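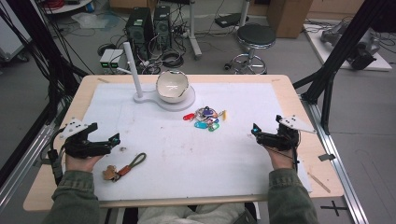 Edia Training Centre, Stodville
Handling and Automation, Part 2
Handout 3: Good practice at a hand-held gripper station
Notes by Nghĩa Lâm. Revised 11/14/19

Read this before your first bench session and bring it with you. The earlier handouts dealt with fixed robot cells, where the main rule is that people stay outside the guard while the arm has power. At a hand-held station the person is inside the work the whole time, so the rules are different and most of them are about habits.

1. What these rules cover

They apply to any bench where an operator holds one or two grippers and uses them to pick up, move or sort small objects while the movement is recorded. They do not apply to the arms in the main hall. For those you still need the cell induction, and a signature in the Stodville book does not count as one.

Three kinds of rule appear in these notes. "Must" means you will be stopped if you don't do it. "Should" means do it unless you have agreed something else with whoever is running the session. "May" is up to you. Students often read "should" as "may". In most published standards the difference matters a good deal, so get used to it now.

2. Before you sit down

Walk round the bench first. Look at the floor as well as the tabletop. Cables, power strips and packing bags collect behind and beside a station, and people coming in from the side don't see them. Loose cable must be coiled or moved back out of the walking route. Plastic bags go in the bin, because a stool castor will drag one along and sooner or later somebody slips on it.

Floor tape must not be lifted or moved. If a mark is worn, report it and carry on using the old position until it has been re-laid. In March a mark was re-laid by eye and a whole set of recordings no longer matched the ones before it. We lost 588 of them.

Check that hanging cables on the posts have some slack and are not resting against anything that moves. Do not tie them to your chair.

3. The work surface

Use a plain sheet over the table. It should lie flat and should stay inside the table edge where you can manage it. White is the normal choice. Small dark objects show up well on it, and so do crumbs and bits of thread, so brush it down between sets.

Anything that is not part of the task should be off the table altogether. That includes pens, sticks, spare clips, drinks and phones. If something has to stay, put it on the layout sheet so that the next operator keeps it in the same place. An object that comes and goes from one recording to the next is worse than one that is always there.

Stands and holders go at the far side, with the base fully on the surface. Check a stand by pressing lightly on the top of the rod. If the base lifts, change the stand or move the load.

4. Choosing and placing objects

The object list for this part of the course was drawn up with Valtesell and runs to 970 items. You will meet a small part of it. Most are household things: bowls, keyrings, tags, straps, small charms.

Some points that come up every year:

Ceramic and glass. Bowls and cups must be checked for chips before use. Run a gloved finger round the rim. A chipped bowl comes off the list and is not put back on the shelf for somebody else to find. If a bowl is placed on a stand, it should rest on the widest part of the base.

Keys and metal rings. A tangled bunch is a fair task and a hard one. Do not untangle it by hand before the set unless the task sheet says so. Count the keys on to the bench and off again. Never use real keys to anything in the building.

Straps and lanyards. Lay the loop open or closed as the task sheet shows. Straps catch in jaws, so if one does, stop and free it with the jaws released. Do not pull.

Very small parts. Anything that could be lost in the fold of a sheet should be kept in a tray until it is needed.

Personal belongings must not be used as task objects. If you have brought something in that you think would be useful, ask, and it can be bought for the list.

5. Holding the grippers

Sit square to the table with both feet down. The seat should be at a height that lets your forearms come in level or slightly downwards. If you have to lift your shoulders to clear the edge, the seat is too low.

Hold each gripper by the handle only. Keep fingers away from the jaws and away from the marker plate. The plate is how the position of the gripper is worked out, and it has to be visible and square on its mount. If you knock one, say so. A plate that is a little out of line gives a recording that looks fine and is wrong, and we have no means of spotting it later.

Do not touch the sensor or wipe it with a sleeve. There is a cloth at each station.

Sleeves may be long or short, but the cuff must fit closely at the wrist. Loose cuffs drag objects across the sheet and cover the jaws. Take off bracelets and watches with metal straps. Tie back long hair.

Check the status lights on both grippers before each set. If one is unlit, put both down and call it in. Do not carry on with one hand to save time, even when the task only seems to need one.

6. During a set

Start with both grippers resting at the near side of the sheet, left and right, jaws clear of any object. Hold still for 2 seconds, then begin.

Move at the speed you would use at a kitchen table. New operators go very slowly because they are nervous, then very fast because they are bored, and neither is any use.

One movement at a time unless the task calls for both hands. If both grippers are on the same object, let one lead and the other follow. Do not pass anything over a ceramic item.

If you drop something, leave it. Finish the hold, mark the set as a drop, then pick it up. A drop is a perfectly good result so long as it is marked. Cutting it out or repeating the set without saying so is treated as a false record, and this is the one rule for which we send people home.

Nobody else should reach over the table while a set is running. If you need help, put the grippers down first and then ask.

7. Breaks and strain

Holding weight in front of the body is tiring, and the tiredness shows in the work before you feel it. Take a break after every 3 sets. Stand up for it. Stools in the area are for observers and should be kept back from the rails and off the floor marks.

Tingling, numbness or a sore thumb must be reported the same day. We can change the handle or the seat. We can't do much if you mention it a month later.

8. Closing down

Put the grippers on their rests with the jaws open. Count the objects back. Fold the sheet inwards so that small parts stay in it, then shake it out over the tray. Leave the computers running unless you are the last session. Fill in the log: your name, bench, object numbers, drops, and anything that felt odd. "Felt odd" is a useful entry and you don't have to explain it.

9. Where the rules come from

Some of the above follows from general workplace law on display screens, seating and trailing cables, and would apply in any office. Some is taken from the Căpraru bench guide, which we adopted with small changes — mainly to the section on breaks. The rest is our own and was written after things went wrong. When you write your own procedure for the assessment, mark each rule with which of these it is. A reader needs to know which ones they are allowed to change.

Task for next session

Choose one bench in the training room. Write a one-page check for it, using "must", "should" and "may" correctly, that a person could complete standing up with a pencil. Swap with someone from another group and use theirs. Bring both copies back with corrections marked on them, including the ones you disagree with.

Reading: Căpraru bench guide, the sections on seating and on records. Copies are on the shelf by the door and must be signed for.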